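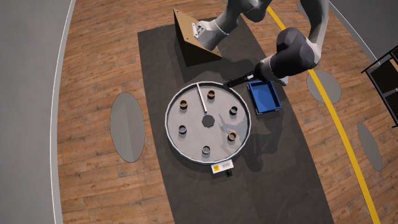
Plonley, October

4. What people put on their floors

I came to this part of the study by way of a complaint. The flats at Barros Street have plank floors throughout, lovely to look at and a misery to live under, and when I first started knocking on doors to ask about footsteps the tenants mostly wanted to talk about mats. Which ones worked, which ones slid, whose aunt had sent one that smelled of tyres for a year. I'd left a tiny box on the form for "floor coverings" and people wrote round the edges of it and over the back!

So I made a second form. It went out to 200 households, and 70 per cent came back filled in, far better than I'd managed with the noise diary in section 3 (nobody likes a diary). I asked where the mat was, how long it had been there, whether anything lived on top of it, and what the person underneath could hear. Marcelino Sales did the downstairs half of the interviews, mainly in the evenings, and I did the upstairs half with a bag of biscuits.

The first thing to say is that mats go where furniture doesn't. That sounds silly until you look at the room plans. People lay a long runner down the route they walk most, usually door to kitchen, and leave the bit round the sofa bare. Chair legs were the noise that came up most in the downstairs interviews, and chairs were nearly always on bare boards. Footsteps came second. Dropped things came third, and that's where trays come in.

I hadn't planned to write about trays at all. But in a good many of the flats the floor was doing a table's job – tea things, children's cups, a plate of something – and whether the crockery stood on a mat or straight on the boards made a real difference to what the neighbour heard. One woman on the second floor told me she could tell what her upstairs neighbours were having from the sound of it going down. Marcelino thinks she was teasing me. I've left it in.
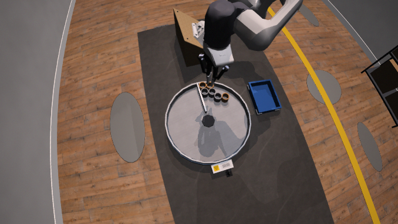
Figure 2. Round tray on a dark mat over wooden boards.

Now for the awkward part. A heavy mat under a tray takes the edge off the clatter, and the downstairs tenants agreed on this more than on anything else we asked them. It does much less for the low thud of a heel. I'd hoped to find one sort of mat that helped with both, and Washington Barbosa, who read a draft, warned me I was going to be disappointed. He was right, and he's been quite nice about it.

Felt underlay (the Trilletti sort, sold by the roll at the market) did better on heels, but people hated the way it rucked up at the doorway, and by spring several had rolled it away behind a wardrobe. I'd put that down as a result as much as any reading off a meter. A covering that lives behind the wardrobe isn't covering anything.

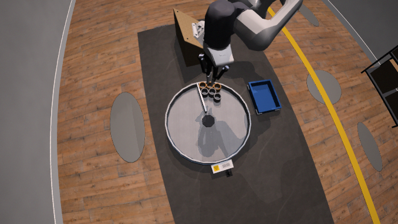

2,901 words (whole paper)

4.1 Boards that run the wrong way

A last point on direction, which I nearly missed. In the older half of the building the boards run towards the windows, and in the newer half they run across. Tenants in the newer half told us that steps in the hall carried into the bedroom below, and I'd like to check this properly with the joists drawn in. For now I only have what people said and my own ear against a ceiling, standing on a borrowed stepladder. The plans are with the landlord's office, and I'll add them to the appendix when they arrive.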